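Talk notes, Drenport Library, 6/28/13
The Paper Trail: keeping household records without losing your marriage

Slow down at the start. Water is on the left.

Open with the shoebox. Everyone has a shoebox. Mine came from my grandmother, who labelled it IMPORTANT in 1960 and then filled it with rubber bands. Wait for the laugh. If there isn't one, move on briskly and don't explain the rubber bands.

Ask who has a filing cabinet. Ask who can open it. (At Ureno this got the biggest response of the night, which tells you about the rest of the talk.)

Main point, say it early in case they leave at the tea break: most of what you keep is proof of something no one has asked you to prove. I kept the warranty for a Weltorow toaster for 22 winters. The toaster lasted two of them.

The sorting exercise. Hand out the envelopes. Each table gets a pile of pretend mail and has to put it away in six minutes. Walk about looking encouraging. Somebody will make a pile called Miscellaneous. Let them. Come back to it at the end, when it'll be the biggest one.

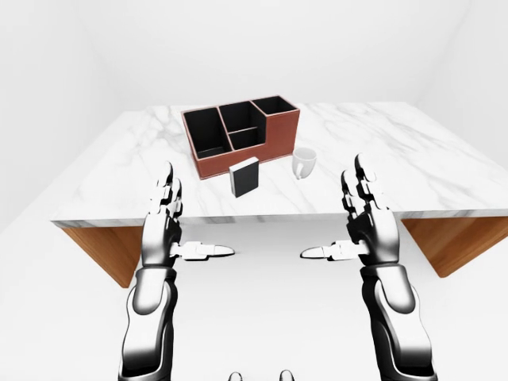 Now the categories. I used to recommend 88 of them, colour coded, and I'd like to apologise to anyone who was at Tveit that year. I now recommend four: things you owe, things you own, things about your body, things the government sent. Anything that won't go in one of those is probably a catalogue.

Someone will ask about scanning. Yes, you can scan it all. I scanned almost 300 documents one January and named every one of them "scan". My neighbours heard about it. If you do go digital, put the year first in the file name and then a word a tired person would think of.

Someone else will ask how long to keep tax papers. Tell them to check with the tax office and write the answer on the folder. Do not guess from the lectern. I guessed once and received letters.

Spouses. Tread carefully here. In every household there's a keeper and a chucker, and they're usually sitting next to each other in the second row. The keeper gets one drawer. The chucker has to ask before touching the drawer. That's my entire theory of marriage and it came free with a label maker.

Back to the Miscellaneous pile. Hold it up. Get them to guess what's in it before you read it out.

Questions. Skip the slide on staples if we're past eight.

Collect the envelopes, I want them back.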